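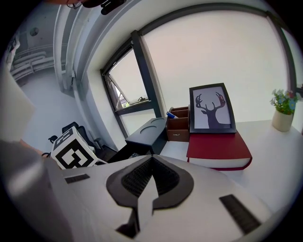 How many demos before the arm gets a book task right? Depends on how much the start positions vary. With the book always in one spot a few dozen looks fine on paper, then you move the pot and it falls apart. Going for 342 clean ones this round, spread over the whole desk.

12/29/24

Desk set, hand-held gripper. Task = take hold of the red book by the page side, slide it clear of the deer picture, set it flat on the open bit of desk toward the flowers. Picture frame stays standing. If it tips, episode is out, no arguing.

Setup same as last week except organizer is now between the picture and the dark blue-grey box. Marker stays in it, blue cap up to the left. Don't tidy it!! Policy has to live with clutter.

Marker cube on the left by the chair. Ran the mapping pass first – slow sweep, ceiling pipes, wall, back down to the desk. First map was junk, window side washed out, tracker had nothing to hold on to over there. Second pass started from the cube and went left to right, much better. Do it that way from now on.

Exposure: locked it. Auto was pumping every time the gripper swung to the window and the book went nearly black for half a second. Locked is a bit dull on the left but consistant.

Batch 1 – lost 11. Mostly me going too fast at the pull-back, tracking jumps when the wrist turns more than it needs to. Slower. Count one-two at the grasp, close, wait, then move. The pause feels silly but the old Raptis set had none and the arm learned to yank.

Batch 2 – lost 3. Good.

Finger inserts: mesh texture holds the cover ok but slides on the page block if I come in low. Come in with the tip level with the lower cover. Skidia pads were softer, liked them, they tore. Asked Lostska for a quote on something in between, no answer yet.

Width readings drift after a while. Zero the fingers every 15 episodes, write it on the sheet. I forgot once in batch 2, so those are tagged "width?" and need a look before anyone trains on them.

Remote control vs by hand, since it came up again: teleop on the Terovitz arm is still fine for checking reach, and we know the arm can do the motion becuase the arm did it. But it's slow and my grasps come out timid. By hand I get the natural approach angle. Risk is the reverse, I do things the arm can't. Caught myself twisting around behind the frame, arm would never fit. Keep elbow low, come from the front.

To do
– vary book angle more, I keep putting it back the same way
– some episodes with pot moved in, closer to the book
– replay a handful on the arm before collecting the rest
– re-check latency number, the one in the config is from May
– charge both batteries overnight, not just the one
– rename batch 1 folder, typo in it and the loader chokes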